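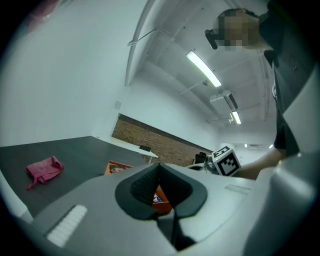

Clearing a work table at the end of the day: procedure, revised

I rewrote my table-clearing routine in July after three months of doing it badly. The old version was "put everything away." It failed because "away" was undefined for about half the objects involved. The new version takes 9 minutes on a normal evening and has held up well enough that I am writing it down.

The table in question is dark grey with a matte top. I chose the color because it hides pen marks. It does not hide lint, and it does not hide crumbs, so the surface gets inspected more often than the old pine one did. Glare is low under the ceiling light. If I were buying again I would get the same color and a slightly deeper top.

Categories

Everything that lands on the table goes into one of four groups.

Soft goods. Cloths, small garments, drawstring pouches, anything with a strap or loop. These are the worst offenders because they take up more area crumpled than folded, and they cover other things. A pink cloth dropped near the edge will sit there for days, and whatever is under it is effectively lost for the same period.

Flat goods. Booklets, thin boxes, envelopes, cards, manuals. They slide under other objects. They also stack, which is a problem, as a stack on a table looks tidy and therefore never gets moved.

Tools. Anything with a home on the wall rail or in the drawer unit.

Residue. Packaging, offcuts, twist ties, receipts for things I am not going to return.

I tried a fifth group for objects waiting on a decision. It filled up within a week and I removed it. Undecided objects now go into the group they physically resemble.

Order of operations

Soft goods first. Removing them exposes everything else, and folding needs a clear patch of table roughly the size of a dinner tray, so I push the flat goods to the back before starting. Fold in thirds lengthwise, then in half. If the item has a loop, tuck the loop inside on the last fold. A loop left hanging catches on the neighboring item when you pull one out of the bin, and then you have two items on the floor.

Flat goods second. Square them up on their long edge, largest at the back. I file upright in a Henwood desk bin. It has fixed dividers, and I would have preferred movable ones, but the slots are wide enough for a thin box as well as paper. Bright covers go toward the front. I own several orange things and had assumed the color would make them easy to find in any position. Filed behind a taller folder, an orange cover shows a few millimeters at the top and that is all. Moved one slot forward, it is visible from the doorway.

Tools third. This is quick if the rail is clear. If the rail is not clear, fix the rail on a different evening. I have lost entire evenings to the rail.

Residue last, swept toward the near edge into a bin held under the lip. Then one pass with a damp cloth and one with a dry cloth. On a dark surface the dry pass matters more than I expected. Skip it and you get streaks that show up by 8 in the morning when the light comes in low from the side window.

Containers

I tested three bins for soft goods before settling.

The Sullgate fabric cube was the cheapest. The walls fold inward when it is less than half full, so folded items slump and unfold themselves. Fine for bulky things. I moved it to the closet, where it holds winter hats.

The Usuga wire basket holds its shape and you can see the contents from the side. Loops and straps poke through the mesh. I lined it with a piece of cardboard, which solved the problem and also removed the reason for having a wire basket.

The third is an unbranded plastic tray with a low front lip, originally from the kitchen. It is the one I kept. Folded items stand on edge in a single row and can be removed individually. Internal length is 30 centimeters, and that turns out to be a useful limit. When the row is full, something has to leave before anything else goes in.

Labels

I labeled the containers with white tape and a black marker, on the front face and again on the top rim. The top rim label gets read when you are standing, the front one when you are sitting. I had only the front labels for the first month and kept putting envelopes in with the pouches.

I also tried a printed set with a narrow typeface. It looked better and was harder to read at arm's length. Back to the marker.

Lighting

A short note, as someone asked after the desk lamp post. I use the lamp I call Dimness, after its main characteristic. It was bought as a reading lamp and was not adequate for reading. It is adequate for showing dust at a low angle, so it now lives at the left end of the table and is switched on for the wiping passes only. The bulb is supposed to last 1,000 hours. At the present rate I will be replacing it some years after I have replaced the table.

Known faults

The routine does not handle wet items. They go over the back of the chair, outside the system, and sometimes stay there.

It does not handle anything taller than the shelf clearance. I have two such objects. They live on the floor beside the drawer unit and get moved when I vacuum.

Skipping one evening is recoverable. Skipping two roughly triples the time, mostly in the flat goods, which for some reason accumulate faster than anything else. I suspect the mail. I am going to try opening it at the recycling bin in the hall for a few weeks and see whether the booklet count drops.

The drawer unit will get its own post once I have fixed the second runner, which currently sticks at the halfway point unless lifted slightly by the handle.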